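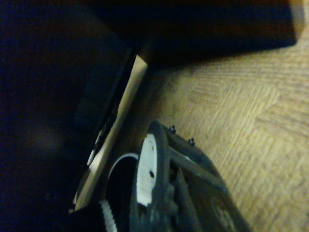 The light tan floor in our front room

Home Our Work Jobs Blog Contact

Part-time home helper wanted, Clindness

Hi! I'm Ruxandra Avram and I run Clindness, a small house cleaning and tidying outfit (small as in me, two regulars, and a van that smells of lemon). I'm looking for one more person to join us for 14 hours a week, mornings mostly, with the odd afternoon when a client is moving out.

We work out of an apartment on Durkis Street. The front room is where new people learn the ropes, and you'll get to know the floor in there very well — it's a pale tan one and it shows every crumb, every hair and every sock fluff, so it's a great teacher. If you can get that floor looking good you can get any floor looking good. I've been sweeping it since June and it still catches me out when the sun comes in low.

What a normal morning looks like: you meet me or one of the others at the client's place, we walk through the rooms together, and then we split up. You might be picking things up off floors and finding out where they live, folding, packing a closet into boxes, vacuuming, damp mopping, wiping down a kitchen. Some of our people have toddlers, so expect small plastic things under every couch (bring knees that don't mind). We do not do windows above the ground floor and we don't do gutters, please stop asking me about gutters.

Go easy with water on wood floors. I know everybody has an opinion on this and I'm happy to hear yours over coffee, but in our clients' homes it's a well wrung mop, with the grain, and a dry cloth after. I'll show you. Chairs get lifted, never dragged!

You don't need experience. I'd much sooner have somebody who notices the corner behind the door than somebody with ten years of cleaning who doesn't. You do need to be fine with stairs, dogs, and being trusted with other people's keys. A driver's license is nice to have but the bus gets you to most of our regulars. If you speak a second language tell me, a few of our older clients would love it.

Pay is $314 a week, paid every week, and your first two weeks in training are paid the same as all the others. I buy the gloves, the cloths and the mop heads. Shoes are on you, but make them soft soled and keep them for indoors only.

To apply, drop a note through the door at 187 Durkis Street or come up and ring the bell, second buzzer, marked Onby (that's the old tenant, I keep meaning to change it). No resume needed. Tell me which mornings you can do and what you'd tackle first in a messy living room — I love reading those answers and there's no wrong one, except maybe "the gutters."

I'd like to hear from you by 26 September 2018. After that I'll ask a few of you over for a paid trial, 30 minutes of tidying in the front room and then a sit down and a chat. There will be cake if I've had time to bake, and store cookies if I haven't.

Ruxandra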